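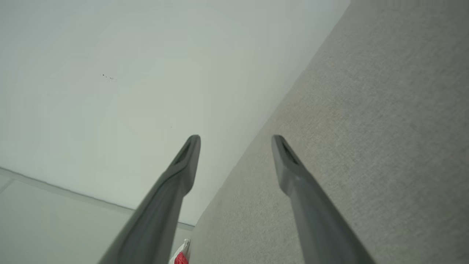
Operators at the Zidstead site asked, after their first week, why they were told to keep demonstrations in which the wrist view shows mostly wall. Their point was that such a view teaches the system very little, and that an hour of them could be cut from the set without loss. The answer given in this guide is that these stretches are to be kept, provided the demonstration as a whole meets the conditions in Section 4.

Collecting Pick-Up Demonstrations in Furnished Rooms
Operator procedure, Fernix data program

1. Scope

This procedure applies to all demonstrations recorded with a two-finger gripper and a wrist camera in rooms that have not been arranged for robot work. It covers small objects lying on floors, along baseboards and beside fabric surfaces such as upholstery or carpet. Tabletop work is covered separately in the Kirer bench procedure and should not be mixed into the same set.

A demonstration is one continuous recording that begins before the gripper approaches the object and ends after the object has been released at its destination. The current target for each room is 650 accepted demonstrations. A shorter set may be submitted only with the approval of the site lead.

2. Before recording

Inspect the camera cover and wipe it with a dry cloth. Open and close the gripper fully three times and confirm on the monitor that both fingertips are visible when the gripper is open. If one fingertip is missing from view, the camera mount has shifted and must be reset before any recording takes place.

Set the exposure while the camera is pointed at the lightest large surface in the room. In most rooms this will be a wall. Lock the exposure and leave it locked until the session ends. Automatic exposure brightens and darkens the picture as the wrist turns from a pale wall to a gray fabric, and the learning system may come to treat that change as a signal.

Record the following in the session sheet:

Room code
Operator code
Floor type
Fabric surfaces within reach
Objects selected for the session
Start time

Use the room code exactly as it appears on the door card. Free-text room names caused 89 demonstrations to be filed under the wrong room during the Sepúlveda collection, and each of them had to be matched by hand.

3. Placing the objects

Place objects where a person might plausibly have dropped them. Corners and seams should be well represented, including places where the floor, a wall and a fabric surface come together. These are difficult positions. The fingers have limited room to open, and the object may be near the lower limit of the camera's view until the wrist is tilted.

Include soft, crumpled items as well as rigid ones. Items with strong color should be spread across all positions in the room. If every bright object is placed in the open and every pale object is placed against a wall, the system will learn the arrangement along with the task.

Change the placement after every 5 demonstrations. Moving an object by the width of a hand is sufficient for two of these changes; the third must take it to a different part of the room. Do not clean marks from walls or straighten furniture between placements. The room should remain as it was when the session sheet was opened.

4. Recording a demonstration

Begin with the gripper open and the wrist well clear of the object. The object does not need to be in full view at the start. A system that has only seen examples beginning with the object in the center of the picture will perform poorly when it must look for one.

Start the recording and wait one second. Move toward the object at a steady pace. Where the wall or fabric fills most of the view, continue the movement and do not hurry through it. Turn the wrist until the object lies between the fingertips, pause briefly, and close.

Contact with a wall or baseboard is acceptable if it is light and the approach continues. Contact with fabric is acceptable under the same condition. Stop the recording if the fingers catch in the weave, if a piece of furniture is moved, or if the arm reports a force warning.

Lift the object straight up until it is clear of any nearby surface, then carry it to the destination tray. Open the gripper, withdraw, and wait one second before ending the recording.

A failed grasp followed by a successful one is a valid demonstration and should be marked "recovered." Operators should not produce these deliberately. A recording with three or more failed grasps is to be marked "rejected" and the placement repeated.

5. Review

Review takes place on the same day as recording. The reviewer must be someone other than the operator. Each demonstration is played once at normal speed and given one of three labels: accepted, recovered or rejected.

Stretches in which the object is absent or only partly in view are not grounds for rejection. The reviewer should ask whether the movement has a clear purpose from beginning to end. If the wrist wanders, reverses without cause or remains still for longer than four seconds, the recording should be rejected regardless of whether the object reached the tray.

Reviewers must not trim recordings. The Zidstead set was partly trimmed before this rule was written, and 2,462 recordings were returned to their original length from backup. Trimming removes the search portion of the task, and the arm readings no longer line up with the pictures unless both are cut at the same point.

6. Storage and transfer

Leave completed sessions on the recording computer until the transfer check has passed. The check compares the number of video files with the number of arm logs and reports any that lack a partner. An unmatched file should be moved to the holding folder and reported to the site lead. It should not be renamed.

Transfers may take up to 5 hours on the site network and should be started after the last session of the day. Do not shut down the recording computer while a transfer is in progress.

7. Common questions from operators

May the same object be used in more than one room? Yes. Enter the same object code in each session sheet.

May two operators share a session? No. Close the session and open another under the second operator's code. Differences in pace and approach between operators are useful to the system, but only if they can be traced.

What should be done if daylight changes during a session? Continue recording with the exposure locked. If the fingertips can no longer be distinguished from the background on the monitor, end the session and enter the time in the sheet.

Requests for changes to this procedure should be sent to the Fernix data desk with the room code and session number. The next revision is planned for December.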